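About Breltness

Breltness tests the software that steers household robots. We are based in Nesport and have worked as a separate company since leaving Galbraith. Fraser Nisbet runs the simulation side and Sheena Kerr is in charge of safety. Our main product is Skedton, a set of simulated rooms where a two-armed mobile robot can be driven, stopped and made to fail before the same code goes into a real home.

Why we publish our faults

In May 2020 a customer's robot kept moving after a stop command. The base halted at once, but the left arm finished the motion it had already been given, which took 3 seconds. It knocked over a floor lamp. No one was hurt. The customer had run that release through Skedton and we had passed it.

The fault was partly ours. Our stop test checked the wheels and the gripper motors. It did not check whether motions were still waiting in the arm controller. Every run in which the base stopped on time was marked as a pass, whatever the arms did next.

Sheena went back through 1,839 stored runs and found the same late arm motion in 80 of them. Most were in bedrooms, where the robot works close to furniture and its arms are often raised when it turns. We told every customer whose code was affected and withdrew those passes.

What we changed

A stop test now fails if any joint moves after the cutoff. The waiting motions are cleared first and the clearing is logged. We added seven bedroom layouts with lamps, bedding and low furniture near the robot's path, and each release is stopped at random points in all of them. A person who did not write the test reads the log before a pass is issued.

The full fault report was sent to customers on 23 July 2020. Copies are available from the Nesport office on request, and Sheena answers questions about it herself. Reports of new faults go to her as well, including those from people who are not customers.
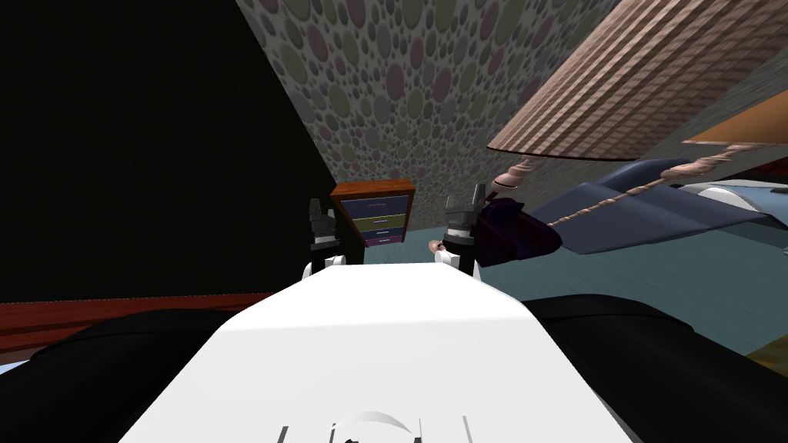 A simulated bedroom in Skedton, looking out over the robot's body and both grippers.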